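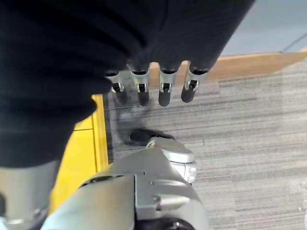

Slide 1. Say hello, wait for the people at the back to stop pretending there are no seats at the front.

Opening line: I'm here to talk about returns. Everyone in this room sells something online, and everyone in this room gets a good part of it sent back.

Slide 2. The 733 parcels
In April, Vinix asked if I would go through a pile of customer returns at the Clurstead depot. There were 733 of them. I said yes before asking whether the depot had heating.
Pause here. Someone usually laughs. If not, move on.

Slide 3. What customers write on the form
Read three aloud, slowly:
"Too blue."
"Husband."
"It is fine."
The form has a box for the reason and 40 characters to put it in. We then spend a lot of money on software to work out what people meant. Ask who has read their own returns form in the last year. Expect very few hands, including from the people who wrote it.

Slide 4. Odd shapes on a table

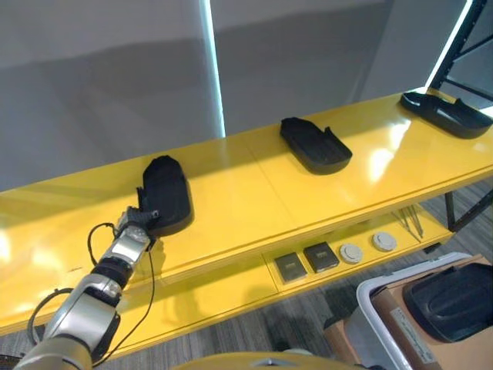
Three black trays on a yellow table.
Talk about sorting. Ask the room: which shelf do you put them on? You'll get several answers, all given with confidence. Depots run on that confidence. At Clurstead the same garlic press had been filed under Kitchen, Tools and Medical.

Slide 5. The Ongart trial
Keep this short, the numbers people will be in after lunch. Ongart let us change one thing on 200 orders: the size guide went above the price. Fewer parcels came back. Also fewer went out – mention this before somebody else does.

Slide 6. What I'd do first
Read the forms yourself, on paper, with a pencil.
Give the depot a phone number that reaches a human in buying.
Stop printing "Hassle-free!" on a label that needs 2 kinds of tape.

Slide 7. Questions
If asked about Troklow: we don't have their figures, and they have been very polite about not giving them to us.
If asked about free returns: take a drink of water first. Somebody pays, and it's usually the customer who kept the lamp.
Handouts are by the door. The link on page two is wrong, so give them the right one out loud.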